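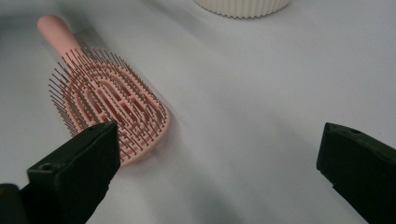
4. Cleaning the brush

Clean the brush once a week, or more often if you use leave-in conditioner or styling cream.

4.1 Lift out loose hair with the end of a tail comb. Work from the outer ribs toward the central spine.

4.2 Turn the brush over and pull any remaining strands out through the slots.

4.3 Fill a basin with lukewarm water and add 3 drops of mild shampoo. Swish the head back and forth for 30 seconds. Keep the handle out of the water.

4.4 Rinse under the tap with the bristles pointing down.

4.5 Shake off the water and lay the brush on a towel, bristles down, until dry.

Note: Lint that stays at the base of the bristles can be loosened with an old toothbrush. Brush along the rows.

CAUTION: Do not use boiling water, bleach or nail polish remover. Do not put the brush in a dishwasher or dry it with a hair dryer.

CAUTION: Stop using the brush if a bristle is bent sharply or broken. It can scratch the scalp.

For storage, see section 5.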